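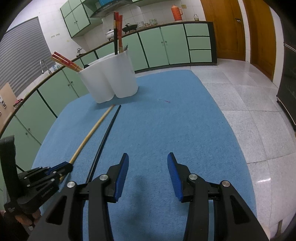
Chopsticks in a white three-part holder, with two strays on the blue cloth.

The Drawer Gave Up. The Chopsticks Moved Out.

30 Dec 2023

Year-end, kitchen drawer, you know the one. Ours in Tradville had reached the point where it opened two inches and stopped. Something long had wedged itself across the back. A chopstick, of course. Always a chopstick.

So they came out. All of them, onto the table, and the sorting took most of a morning and two pots of coffee.

First problem: pairs. Chopsticks go into a house in pairs and then drift. One red top, one plain. One long, one short. A thin black stick that matches nothing and a pale wooden one that's far too long to eat with, unless you are sitting across the room from your noodles. Lay the odd ones next to each other on a cloth and compare. Length first, then thickness, then color. If they pinch a peanut together they can stay together, I say. Nobody at my table has ever complained about a mismatched set.

Use a cloth, by the way. Plain, light, no pattern. Sticks roll on bare wood and end up under the stove.

Second problem: where to put them. I've tried the flat tray (too short for the long ones), a jam jar (tips over), a mug from the Drummond street fair (handle fell off, August, still sad). What works now is a white plastic holder with rounded lobes, like three cups that grew together. Eating chopsticks in one part. The tall ones in the back, where they don't poke you in the wrist. Odds and ends, small handles, in what's left over.

The three parts matter more than you'd think. A single round crock lets everything fan out and tangle, and you pull one stick and get four. Split it up and the bundle leans one way and stays there.

Shops have plenty. Kodis on the main road keeps a shelf of them near the dish racks, mostly plain colors. Bollex has heavier ones, ceramic, nice, but check the inside before you buy. Some are so narrow at the botom you can't get a sponge down. You will need to get a sponge down.

Which brings up drying. Wood and bamboo go in only when they're properly dry, and I stand mine eating end up. Wipe the holder out every week or so. Look for drain holes when shopping, and if there aren't any, a folded paper towel at the base does the job. Change it. Really, change it.

Long cooking sticks deserve a word. Great for frying, for loosening noodles, for fishing toast out of a toaster that is UNPLUGGED. Keep them by the stove end of the counter and you'll reach for them twice as often as the tongs.

And toss the splintery ones. Cracked tips, peeling paint, gone. Or into the plant pots, they make decent stakes for for a basil that has lost its nerve.

Drawer opens all the way now. Spoons next.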